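Wäschetage

Erzählung von Tâm Cao
Oktober

Angefangen hat es mit den Hemden. Moston wollte wissen, ob ein Roboter falten lernt, wenn man ihm bloß zeigt, wie Menschen es machen, ohne eine Zeile Regelwerk, und ich hatte nun mal ein großes Bett und Zeit. Also stand ich bei mir im Schlafzimmer, in jeder Hand einen Greifer, und faltete. 70 Durchgänge sollten es werden, immer mit anderem Stoff, mal glatt, mal verknüllt – auf das Verknüllte kam es Moston besonders an!

Die ersten 11 waren eine Katastrophe. Zwei Finger pro Hand, mehr hat man ja nicht, und plötzlich merkt man, was der Daumen sonst alles nebenbei erledigt. Ich fluchte, zog, ließ fallen, fing von vorne an. Jalali vom Auswertungsteam rief an und sagte, ich solle die misslungenen Versuche bloß nicht löschen, aus denen lerne das Modell nämlich auch (wie man einen Zipfel wiederfindet zum Beispiel).

Beim weißen Tuch wurde ich dann langsam besser. Erst glattstreichen, dann den Rand suchen, dann erst zugreifen. Drei Griffe, und dazwischen warten, bis der Stoff liegt.
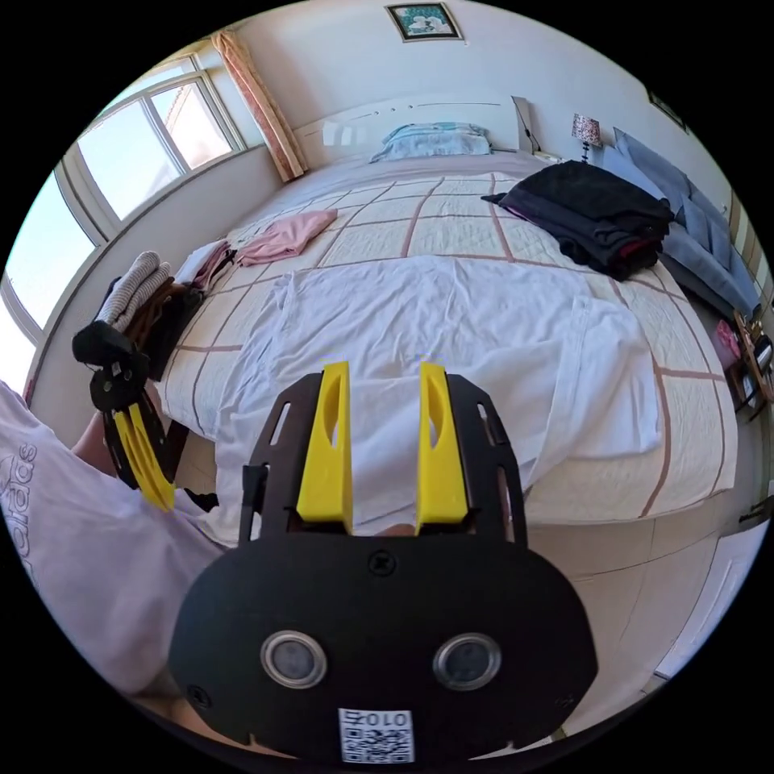
Jalali meinte am Abend, das Warten sei vielleicht das Wichtigste an der ganzen Sache, das Modell greife bisher immer zu früh. Ob ich noch mal von vorn anfangen könne, nur langsamer?

Ich sah auf die Uhr, dann auf den Wäscheberg. Und holte die Greifer wieder aus der Tasche.

Weitere Erzählungen
Grorkadeo schläft nicht
Brarix, zweiter Stock
Der Mann mit dem Ersatzakku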